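Two weeks with the Zemlow hand gripper

18/11/2025

So the box came, I signed for it, and then it sat under my desk for days while I finished other people's work. Anyone who freelances will know that pile. But I've now put two proper weeks into the Zemlow handheld gripper kit and I have opinions, so let's go!

Quick background if you're new to the blog. I've been teaching a small tabletop arm to do kitchen-type chores since July, mostly by steering it around with a game controller, which is slow and makes my thumbs hurt. The Zemlow is the other way of going about it. You hold the gripper yourself, do the job with your own arm, and the camera on top records everything so you can train on it later. No robot needed on the table while you do it. My arm has been sitting on a shelf this whole time and I haven't missed it one bit.

The kit was $468 with the spare finger pads, plus shipping. I got mine through Kokkinos, who were quick about it and packed it like it was a wedding cake (so much foam, I'm still finding bits). There's a cheaper version without the spares. I'd get the spares.

Putting it together took me 74 minutes, and I'm going to be a little grumpy about that because the product page made it sound like a coffee break. The booklet is good up to the step where you join the fingers to the linkage, and then it skips something. I had mine on backwards and couldn't work out why the trigger felt like squeezing a brick. Busisiwe Nkuna set me straight over email (she'd built one the month before) and after that it went together fine. Do the screws up finger tight first, all of them, and only then go around with the driver.

Once it's together it feels nice in the hand. It's a bit front heavy, and after a long session I felt it in my wrist, but the trigger is smooth and you get a real sense of how hard you're squeezing. That was the thing I missed most with the controller.

For the first real task I went with tea bags. I know, glamorous. I wanted something light and a bit squashy with a shape that doesn't sit the same way twice, and I drink a lot of tea, so there we are. The job is to come in over the table, line up, pick up the bag and put it in a cup.
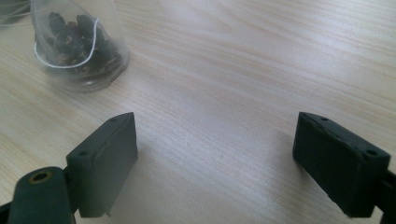 The pyramid kind turned out to be a great choice and also a massive pain. If you go in across a corner it wants to squirt out sideways, and if you squeeze too hard you end up with a flat pyramid and a lot of guilt. What worked best for me was coming in low and slow with the fingers wide, then closing in one steady pull. I did 27 good takes in the first evening, and I threw away a bunch more where I'd rushed it or sneezed.

The pads themselves are better than I expected. They have enough grip that I never had to go back for a second squeeze once I had a decent hold. Strings are another matter. A string that gets between the pads will come along for the ride, and twice I put a bag neatly in the cup and then pulled it right back out again. I've kept those takes in a separate folder.

Software is where I'd knock off some points. The desktop app does the job, but it names every recording with a long string of junk and you have to rename them by hand. It also forgot my export folder every time I closed it. I wrote to support and got a friendly reply the next morning saying a fix is planned, no date given. Exporting is fast, at least, and the files opened in my training setup without any fiddling.

I also looked hard at the Jinach before I bought this. It's lighter, and a friend at the Mestcombe maker night let me have a go with hers, and I liked it a lot. The trigger on that one has a little click halfway through the pull though, and I kept stopping there without meaning to. You might love it. Try both if you can get your hands on them.

Would I buy the Zemlow again? Yep, with some grumbling about that booklet. Next I'm going to try sugar cubes and maybe a teaspoon, and once I've got enough takes I'll train on the lot and get the arm down off its shelf. If you've got one of these and have found a way to stop the app losing the export folder, please leave me a comment!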